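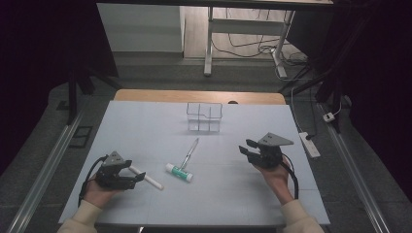
Desk drawer stuff, the quick version

Pens, glue sticks, the little things that roll to the back of the drawer and die there. A clear divided organizer sorts most of it. Notes below, in no real order.

Empty the drawer first. All of it, onto a board or a tray or an old placemat. Something with a plain light color so you can see the paper clips. Don't sort while you're emptying, you'll just stop halfway.

Test every pen. Scrap paper, two scribbles each. Skips twice, bin it. Ballpoints that have been sitting sometimes come back if you roll the tip on the sole of a shoe. Gel pens mostly don't.

Glue sticks: cap on till it clicks, then store lying down or standing, doesn't matter much. What matters is the cap. Wind the glue all the way down before you close it or you'll squash it into the lid and then it never seals agian. Dried on top? Slice off the crusty bit with a butter knife, there's usually good glue under it. Whole stick shrunk and rattling, let it go.

Clear plastic over colored, every time. You can see what's in the bottom from the side. The one I have is a Bundlow, 3 years old now, one small crack in a corner, still fine. Dwynwen Bowen wrote in to say she uses a cutlery tray from Dridis for the same job and it takes rulers too, so there's that if you have a wide drawer.

Which thing goes where:
Tall stuff at the back. Pens, stylus, markers.
Short fat stuff in the middle, so glue, erasers, sharpener.
Tiny stuff in front. Clips, pins, the SIM tool you will need once a year.
One slot left empty. It fills up by Tuesday anyway.

Stylus goes in tip up. Tip down it picks up pencil dust and then drags on the screen. Wipe it with a dry cloth now and then, no spray.

Cleaning the organizer. Warm water, drop of dish soap, old toothbrush in the corners. Not the dishwasher, mine came out cloudy (the one before this one, RIP). Glue smears come off with warm water if its the washable school kind. Ink on clear plastic, rubbing alcohol on a cotton swab, try the underside first. Dry it upside down on a towel or you get water spots in every compartment.

Sliding around on the desk? Four dots of that poster putty underneath. Or a strip of shelf liner cut to size.

How many pens does a person need. I kept 6. My other half kept something like a shoebox. We have not discussed it further.

Do the whole thing again in January when the school stuff has piled back up. Goes faster the second time.

Charging cables next, once I find the labels.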